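Hanging the Small Stuff: notes for the afternoon session

Slides are in the shared folder. These are my notes, so they are longer than the talk and ruder than the talk. Carolina, if you print them for people, please take out the bit about the lender.

Start when the doors close, not when the clock says. Thank Yara for the invitation. Do not tell the airport story.

SLIDE: title

I was asked to talk about lighting and labels in exhibitions of works on paper, which tells you where I stand in the museum's social order. People with oil paintings get the keynote. I get the slot after lunch. I'll try to be worth staying awake for.

The show I'm using is the Brandão drawings, which closed in March. For those who missed it, and the visitor figures suggest that's most of you: Brandão made small landscape drawings in pencil and brown ink, rarely bigger than a paperback, and spent a long life being described as promising.

SLIDE: the empty gallery

This was the room I was given. It had last held bronzes. The walls were dark gray, the ceiling was very high, and you could have parked a bus in it. I put a drawing of a goat path on the long wall and walked backward, and by the time I reached the door it looked like a light switch.

Pause here. It usually gets a laugh. If it doesn't, carry on as if it wasn't meant to.

The first idea was to fill the room. The family's estate has 3052 sheets, and Noman Durrani, who cataloged every one of them, was in favor of showing a great many. I understood. If I'd spent that long with the goat paths I'd want company too. We settled on a much smaller group and I believe we are still friends.

SLIDE: floor plan, first version

Temporary walls. I had eight of them drawn in, arranged in what I called a meander. Rok Kelmendi, our exhibition designer, called it an airport security line. He was right, and he has mentioned it since.

SLIDE: floor plan, final version

What we built was two small rooms inside the big one, with lower ceilings of stretched cloth. The outer gallery stayed nearly bare, with one bench and the introductory text. Visitors crossed a lot of dim nothing and then walked into something about the size of a bedroom. Voices dropped at the doorway. We hadn't put up a sign asking them to.

Slow down for this part. Last time I rushed it and a man asked me afterward whether the cloth was for leaks.
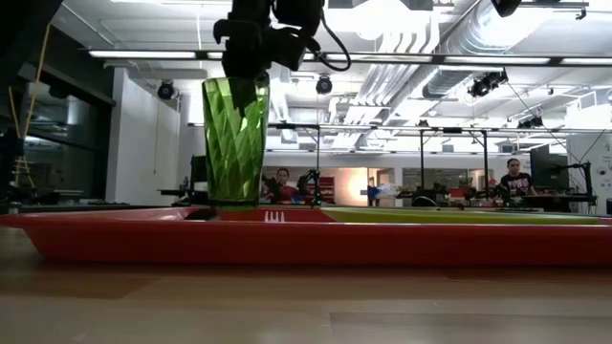
On to light. Paper fades, and the damage adds up, so you're always spending from an account that takes no deposits. The lender wanted it very low. The lender had also, I noticed when I collected the drawings, been keeping one of them over a radiator. (Carolina: this bit.)

Low light isn't the problem if the eye has time to settle. The problem is the bright thing next to it. In our first test the gallery was properly dim and the exit sign lit up the glazing like a bar window. We turned the frames on that wall, moved the doorway over, and painted the inner rooms a warm mid-brown. The brown was Rok's choice. I had argued for white and would like the record to show that I stopped.

SLIDE: before and after, the same drawing on gray and on brown

Let them look. Don't talk. Count to twenty in my head, then click.

SLIDE: labels

My first labels were long. I'm an art historian and I'm paid, in a sense, by the footnote. Nusrat Mughal from our education team took one into the test room, stood where a visitor would stand, and read it aloud in a level voice while I looked at the drawing. Except I didn't look at the drawing. I looked at Nusrat, waiting for it to be over.

After that we had rules. Dates and materials first, in type you can read without bending. Then a couple of sentences, and one of them has to send you back to the sheet: the place where the ink has pooled, the tree he drew and then scraped away. No "masterful." No "deceptively simple," which I'd used on around half of them.

Read out the old label and the new one for the goat path. Do the old one in Nusrat's voice if she isn't in the room. Check whether she's in the room.

SLIDE: what I'd change

More seats. One bench is a gesture. People who look hard at small things get tired, and they lean on walls that were not built for leaning.

Magnifiers. We put out a few on hooks and they were loved, fought over, and taken home.

The catalog should have been smaller too. It weighed more than the drawings did.

SLIDE: thanks

Yara Daher, Rok, Nusrat, Noman, the Brandão family. Leave the goat path up on the screen during questions.

Likely questions: the paint color (Rok has the code), the cost of the cloth ceilings (less than the walls I didn't get), whether it will tour (ask me at the bar).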